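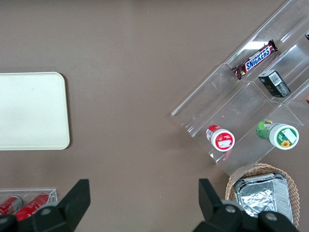 Fig. 1. Clear tiered organizer with a candy bar, a small box and two containers; cream tray at left.

Counter Display and Small-Item Storage
Notes for Session 4

Hi everybody! These are my notes from the session on small displays, typed up a bit more neatly than what I scribbled on the board (sorry about my arrows). Ilze Venckus sat in and caught a few things I skipped, so I've put those in too. Bring these with you next time, we'll be using the tray exercise again.

We started with tiered organizers. I love these things, and I'll admit I own too many of them! The idea is old: you lift the back row so it can be seen over the front row. Theater seats, school photos, spice racks, same trick. For a counter with mixed small goods I'd pick a clear one nearly every time, and Fig. 1 is the kind I mean. You get the color of the table coming through the shelves, so the candy wrapper and the red-and-white jar do all the talking.

The trouble with clear plastic is that it shows everything. Look closely at the figure and you'll find dust specks and fine scratches on the panels. Paper towels are rough on this stuff. Use a soft cloth, a little dish soap and lukewarm water, and please keep glass cleaner away from it unless the maker says it's fine. Urmas Rimkutė asked about canned air. It's okay for the corners where the dividers meet, but it mostly moves the dust to the next shelf down, so go from the top tier to the bottom and wipe afterward.

Glare came up too. Look at the upper right corner of the organizer, where the light bounces right off the plastic. A customer standing at the wrong spot sees a white flash and no product. Before you touch the lights, try turning the organizer a few degrees and walking past it. I had one at the Narkska counter back in May that I rotated for most of a morning before it looked right from the door, and then somebody moved the door mat and people came in at a different angle. Such is life!

Now, standing or lying down? We went back and forth on this one for a while. Saulius Vanags thinks every jar should stand, period. I'm softer about it. The two cylinders on the lowest tier are on their sides, and with the red-and-white one you do get the lid and its little label facing out, which is useful if the lid is where your information is. What you lose is the body of the jar, and anything round wants to roll. If you lay jars down, check that the front lip is high enough to hold them, and give the counter a good bump with your hip as a test. (Yes, really. Your customers will.)

Boxes are easier, but face them properly. The small black box has its barcode on top, and it's sitting at a tip. Barcode up is handy for whoever is doing stock and pretty dull for whoever is shopping. In a drawer or a back room, codes up! On a counter, front panel forward and the box flat on its base.

Flat bars like the Snickers are the friendliest shape of all, because the name runs the long way and you can lay it along the shelf. One bar alone does look a little lonely, though. I like three or four stacked, with the logo right way up for the person standing in front.

A quick word on trays. The plain cream tray at the left is the sort I hand out for sorting. Everything comes off the display and into the tray, you clean the shelves, and then each thing has to earn its way back. Tekle Negussie asked whether you could skip the tray and just shuffle things around on the shelves. You can, and I do when I'm tired, but I end up with the same arrangement I had before.

For next time:

Pick one shelf, counter or drawer at home or at work, no more than 22 items. Empty it into a tray or a shallow box. Clean it. Put things back with the tall ones behind, labels forward, and write down anything that didn't go back and where it went instead. Half a page is plenty. Ieva Mockus has spare trays if you need one, just ask her before you leave.

Reading is the Petrauskas handout, pages 9 to 14. The part on shelf lighting is slow going, so skim it and we'll pick it up together.

Small Displays course notes | Questions: ask at the Prerar front desk | Please don't copy without asking | Back to top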